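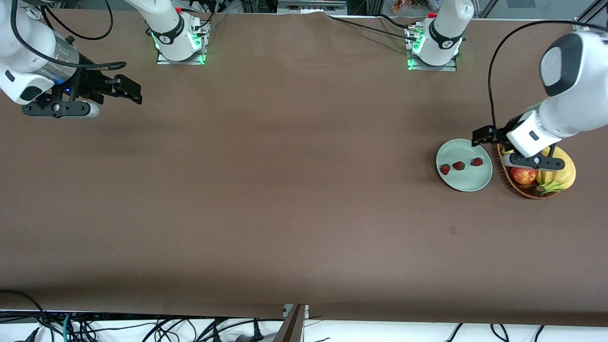
Fruit on the long table at Henness.

Lok-yiu Kwan does not think much of fruit bowls. She has arranged fruit for hotel lobbies and office kitchens for long enough to have opinions on them, and when I visited her at Henness I came with doubts of my own. Does it matter how fruit is put out on a table?

"Less than people in my line will tell you," she said. "Most of it is bought to be looked at. Then it gets thrown out."

Her argument is for the bare table. Fruit goes straight onto a smooth surface in a loose group, where bruises show and people help themselves. She says a bowl hides the bottom layer until it smells.

I asked for evidence. She had a notebook from December, when she kept track at one client, Doklow, of what went into the trash. Of 2,643 pieces delivered, 300 were thrown away from bowls in the first half of the month and 200 from the table in the second half.

That sounds good until you remember that half the building was on vacation by then. I said so.

"Yes, fine," Kwan said. "I wouldn't publish it."

Ingvild Viklund, who buys the fruit for Harnis and has worked with Kwan on and off, is harder to win over. "A table is a bowl with more wiping," she told me by phone. She tried the loose arrangement for a while and went back. "Things roll. And somebody always puts a coffee down in the middle."

Kwan had heard this before. Her answer is to keep the group small and top it up in the afternoon — which means paying a person to do it, a cost she was slower to discuss. When I pressed, she put it at 60 dollars a week for a mid-sized office. Viklund's reply was that 60 dollars buys a lot of fruit.

Neither of them has a kind word for the tiered stand. "My mother has one," Kwan said. "She keeps keys in it."

Print this article | E-mail this article

We use cookies to remember your settings. By continuing to read you accept our cookie policy.

Contact | © Ngau | Back to top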